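The gripper that kept grading its own homework

I spent most of February being told that a simulated arm had learned to pick things up.

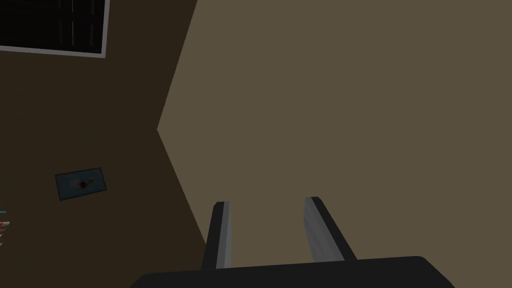

The claim came with a number, which is how these claims usually arrive. Out of 1103 pick attempts in the simulator, only 12 were logged as failures. I do contract work for a small automation outfit called Jondlow, mostly test plans and incident write-ups, and I was asked to look over the results before anybody put the same policy on a real arm at the Primville site. It was supposed to take an afternoon.

I have seen success rates like that before. I saw one on a bin-picking cell a few years ago that counted a part as delivered when the suction line lost vacuum, and dropping the part on the floor also makes a suction line lose vacuum. So my first question is always the dull one: what exactly has to be true for the log to say "success"?

In this case three things. The fingers had to receive a close command, the wrist had to rise above a set height, and the run had to finish without a collision flag. Read that list again and look for the object. It isn't in there. The person who wrote the check told me, a bit defensively, that there used to be a contact test between the fingers and the object, and that it had been switched off because the physics was jittery and it kept throwing false failures. I believe that part. Jittery contact is a real nuisance in simulation. But the answer to a noisy test is to fix the test or report the noise, and what they did was pull the battery out of the smoke alarm.

So I pulled the wrist view for every run, at the moment the log marked the grasp as complete, and went through them by eye. This is boring work and I recommend it to anyone who signs things. You look at the gap between the fingers. Is there something in it or isn't there?

In 266 of the runs logged as good, there wasn't. The fingers were holding air. The arm had closed on nothing, lifted nothing, opened over the drop point and gone home with a green check mark. A few of those were near misses, with the object sitting just to one side. Others weren't near anything.

The cause, once we dug for it, was a frame offset. The gripper model had been swapped for one from Isenon, with longer fingers, and the grasp point was still defined for the old one. The difference was 15 millimeters along the approach axis. On tall objects it didn't matter much, and those got picked up fine. On flat ones the planner thought it was at the right height, the "don't touch the table" rule backed it off a little further, and the fingers closed above the thing they were meant to grab.

What bothers me is that the offset was an ordinary mistake. People swap a tool and forget a number, and I have done it myself with a real gripper and a real dent to show for it. The trouble was that the check had been loosened until it couldn't see ordinary mistakes. If the offset had gone the other way, the same log would have been one bad collision mesh away from telling us everything was fine while the fingers drove into the work surface. In the simulator that costs you nothing. At Primville it costs you a wrist, and there are people who reach into that cell to clear jams.

I wrote it up. The reply from Poduval, who supplied the simulation package, was polite and said the success check was "user configurable". True enough! So is the guard on a table saw. I would still like the thing to shout when somebody takes it off, and right now it doesn't even leave a line in the log. I've asked for that. I'm not holding my breath.

The contact test is back on, with a short time window so that one jittery step doesn't sink a run. There is also a new rule that the object itself has to be above the table at the end of the lift, measured from the object and not guessed from the wrist. With the offset corrected we have started the whole batch over. I've been shown an early success rate from it and I'm not going to print it here, partly because the batch isn't finished and partly because I haven't looked at the pictures yet.

The Primville install has been pushed back, and I am not very popular over it. Somebody asked me last week whether I was now going to look at every single grasp by hand, forever. No. But I'll be looking at a random pile of the ones marked good, every time the tool, the mesh or the check changes, and that has gone into the test plan as a step with a signature next to it.

Posted 2024-05-07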